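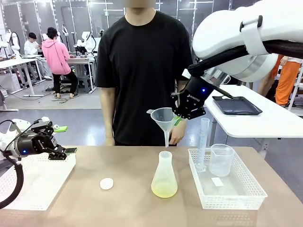

Where the Money Went This Spring

Hi all, and thanks again for the grant! I know the last report was mostly me complaining about paperwork, so I'm happy to say this one has real news in it. The Jindgate after-school science club is up and running, we've got a room, and kids keep showing up, even on Friday afternoons when the weather is nice and the ball field is right there.

The big spend was glassware and plastic labware. I went with flasks, beakers, funnels and a few tall graduated cylinders, all from Trasar, who gave us the school price after I asked twice (always ask twice). The order came to $943 with shipping, a little under what I put in the budget. What's left over is going toward safety goggles, because the ones we inherited are so scratched you can hardly read a label through them.

How the Sessions Are Going

We have room for up to 30 kids and we've been pretty close to full since March. The younger group loves anything that changes color, so we did red cabbage juice for two weeks running and my car still smells like it. The older group wanted something "more real," their words, so we started testing water from Droker Creek. They're looking at how cloudy it is and how acidic it is, and comparing the stretch above the road with the stretch below it. I'd love to tell you what they found, but the readings are all over the place and we need to do the whole thing again with cleaner bottles. They were annoyed for a day and then got really into arguing over whose bottle was the dirty one!

Things That Are Behind

The parent night got pushed to May. The cafeteria was double booked and I didn't catch it in time, so that one's on me. The bus is still a headache too. We had 10 kids who needed a late ride and the district only gave us seats for some of them, so the rest are in a carpool run by very patient parents. The Yusof Center has said we might be able to share their van, and I'm waiting to hear back about insurance.

What's Next

Three more creek trips before summer, weather allowing, and then the kids put together their posters. I still need to find a place to lock up the supplies over the break. I'd also like to move the snack money, which we're barely using, over to transportation. Could you let me know if that needs a form or if an email is enough? Receipts are in the shared folder, goggles quote included.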